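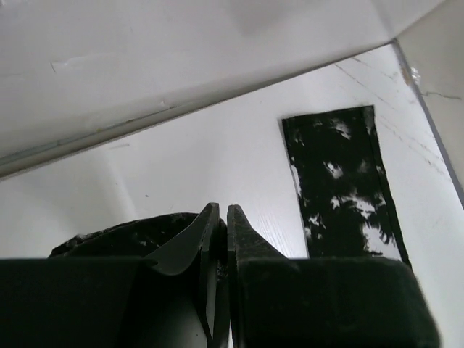

The second life of a pair of trousers

In Kusasville the old bus garage opens at seven, and by that hour there is already a line along the wall. People bring bags with them, folded very small inside a pocket, because on the way home the bags will be full. This is the Mercado, the used clothing market that came to the town four years ago and now has 101 tables.

I went there first in May, with the idea to write a short note about prices. I stayed the whole morning and came back twice. The sellers know their goods by hand. One of them closed her eyes and told me the weight of a cotton shirt, and also that its collar had been turned once, by somebody who knew how.

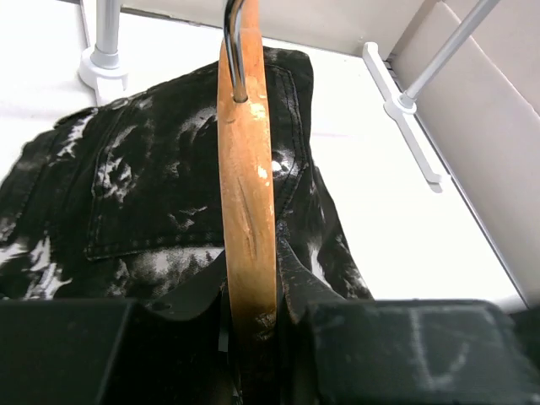
Denim is the strongest part of the trade. It arrives from Rornport in pressed bales, and a good pair is sold for 11 dollars, a patched one for less. Young buyers often prefer the patched ones. They look for faded knees, for bleach, for a hem that was let down and shows a darker line – all the things which their parents would have hidden.

There is also a repair corner, called Podel, where two sewing machines run without a pause. A zipper takes half an hour. The price is written on a piece of cardboard, and I did not see anyone argue with it.
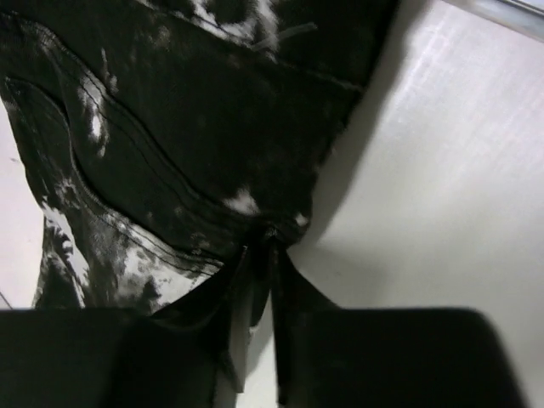

An older customer told me that she does not like the word vintage at all, as in her house the clothes were simply worn until they could not be worn, and then they became rags for the windows. She had bought a coat that day, and she paid more than 51 dollars for it, so she was a little angry with herself.

The garage has no heating, and the sellers speak already of winter. The town has offered them a smaller hall near the river, with proper lights but fewer places.

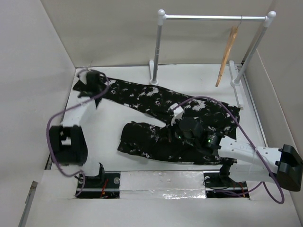 Will the market move before the cold comes? The sellers have voted to stay one more winter in the garage, with two rented heaters and the big door kept half closed.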